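Enseñar a abrir taquillas con pinzas de mano: ¿cuántas repeticiones y cómo varío?

Saranya Unnithan
¡Hola a todos! Estoy empezando con demostraciones hechas a mano (pinza en cada mano, cubo de marcadores en la base) y me lo estoy pasando en grande. La tarea: abrir una taquilla metálica, dejar un vaso en la balda y cerrar. Llevo 18 demostraciones y la política ya se acerca al tirador, pero falla con la puerta: la roza y se queda ahí.

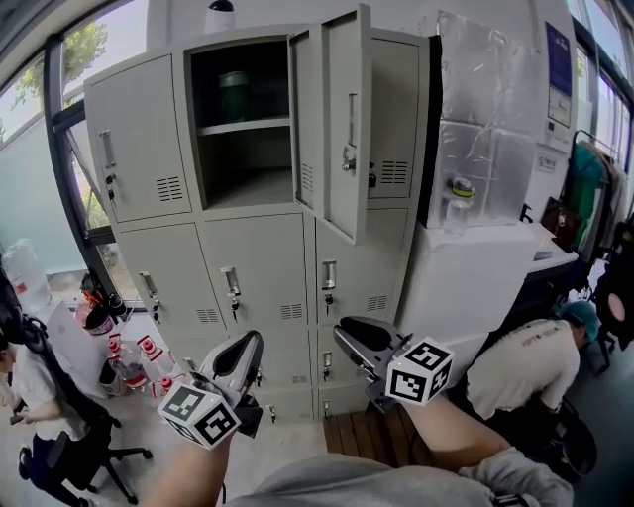

Las taquillas, con la puerta central de arriba abierta.

¿Grabo más de lo mismo o cambio de puerta? ¿Las llaves puestas molestan?

Bindu Gounder
¡Qué tarea más bonita! Con 18 yo ni miraría los resultados todavía. Nosotros en Bemovo hicimos cajones y hasta las 800 no vimos un tirón limpio. Cambia de puerta ya, y de altura también: las de abajo obligan a agacharse y la muñeca llega con otro ángulo. Empieza cada toma desde un sitio distinto, y cuando agarres el tirador quédate quieta un momento antes de tirar (a nosotros ese detalle nos arregló casi todo). Ah, y revisa que los cubos no se te tapen con la propia puerta al abrirla, que ahí se pierde el seguimiento y la trayectoria pega un salto.

Sivaprasad Iyengar
Quita las llaves y listo.

Pavithra Menon
Yo las dejaría, si luego el robot se las va a encontrar puestas. Graba unas tomas con llave y otras sin ella. Y guarda también las demostraciones en las que se te escapa el tirador y lo vuelves a coger, ¡a mí me sirvieron muchísimo! Tiré 13 de esas al principio y todavía me arrepiento.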